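The little whiteboard habit

I have fallen completely in love with small dry-erase boards, and I'm going to tell you all about it whether you asked or not!

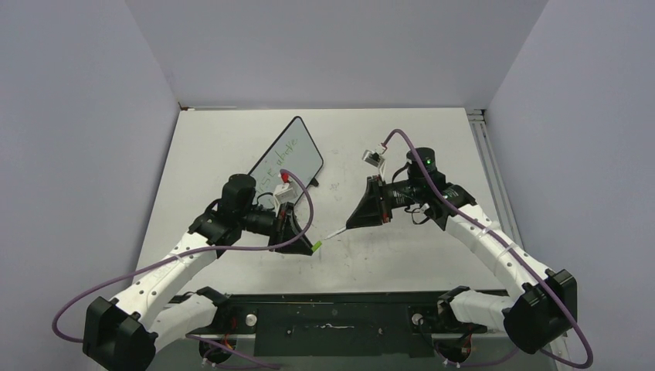 It started in July, when I was writing my lists on the backs of envelopes and losing every one of them. Now there's a small board with a black border by the kettle, another in the hall, and a third that travels around the house with me (usually under my arm, usually leaving a smudge on my sleeve). Green is my favorite color for the writing. It's softer than red, and I can still read it from across the kitchen at six in the morning.

A few things I've picked up. Get a light board you can hold in one hand, because you'll write on it standing up far more than you'd think. Rounded corners are kinder to bags and to shins. Put the cap back on the marker right away – I've killed up to 39 of them by forgetting, and I'm only slightly exaggerating. My writing always wanders off on a slant and I've stopped fighting it.

The one in the hall came from Madholm, and I found the kettle one in a box of odds and ends at Michalík. For cleaning I use an old cotton sock. It does a lovely job!

Next I want to try one inside the pantry door for the flour and rice. The hooks are already on the counter, so that's my plan for this evening.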